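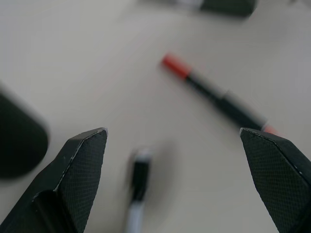 In February I promised to write more often about the marker task, and then I wrote nothing. So I will try to catch up a little.

We now have 200 demonstrations of picking up a marker from the table. Danica made most of them, I made the rest in the evenings, when the lab is quiet and I can concentrate. My first ones were bad. I moved too slowly before each grasp, and the policy learned this very well: it came near the marker and then waited there, like a person who forgot why he entered the kitchen. I removed those episodes and recorded them again.

The wrist view is the one I trust the most now. The fingers are always in it, and the model can see how far the tips are from the marker. The bad side is that things close to the gripper become blurred, and a white cap on a pale table is not easy to find. Red caps give us much less trouble. Todor wanted to change the table cover to a dark one, but then the black barrels will be the problem, so we left it.

What I changed in the last sessions:

More than one marker on the table, at different angles. With only one marker the policy did not learn to choose.

I start the arm from 4 different poses, and I write the pose in the log before I record.

If I miss the grasp, I keep the recording and correct it slowly – Kastriot says these episodes are worth more than the clean ones. I am not sure yet, but I want to test it.

Next I will train two versions, with and without the corrections.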